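Home Builds, Session 9: Fingers, Pads and Linkages
Handout for the evening course at the Drestia shared workshop

Last session we finished the handle and the trigger. Bring both tonight, assembled, with the cable run but not tied down. If your trigger still sticks, file the slot before you start on the fingers.

1. Parallel fingers

The fingers on our gripper have to stay parallel through the whole stroke. If they swing like scissors, they touch a handle at one point and the handle turns in the grip. The four-bar linkage fixes this. Each finger hangs from two arms of equal length, and the pivots on the base plate are the same distance apart as the pivots on the finger. Measure the pivot holes on the printed part and go by that number, even if the drawing says something else. Printed holes come out small. Drill them to size and do not force the screws.

Tighten each pivot screw until the arm stops moving, then back it off a quarter turn. A drop of threadlocker holds it there. Do this after the last test fit. It is a pain to undo.

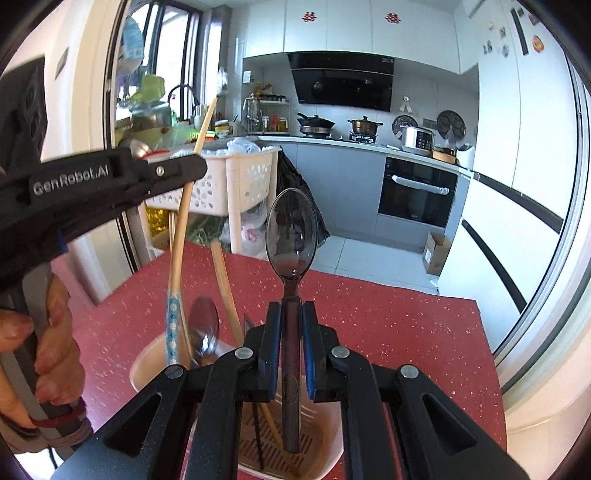

2. Pads

Bare plastic fingers drop anything smooth. Glue a soft rubber pad on the inside face of each finger and leave it overnight under a clamp. Sand the plastic first with 600 grit. The 800 grit in the drawer is for the sliding surfaces and leaves the face too smooth for glue. Pads wear out, so cut a spare pair while the knife is out.

Thin items are the hard case. A spoon handle or a chopstick only touches a narrow strip of the pad, and any gap at the tips shows up right away. Close the empty gripper and hold it up to a lamp. If light comes through at the tips, the arms are uneven. Swap the left and right arms before you reprint anything.

3. Testing at home

The Janine design is a hand-held tool. You squeeze, the fingers close, and you feel most of the load in your own hand. The Öberg version puts a motor where the trigger is and uses the same fingers, so time spent on the linkage now is not lost if you switch in August.

Test on ordinary kitchen things. Lift one utensil straight up out of a full holder without dragging its neighbors along, then put it back. Repeat with a different handle shape. Write down every slip and where on the pad it happened.

Notes go in the Ellar folder, one page per build. Put the arm length and the pad thickness at the top.

For next time

Read part 2 of the linkage notes and bring your test page. We will fit the return spring, so leave the base plate open on the back side.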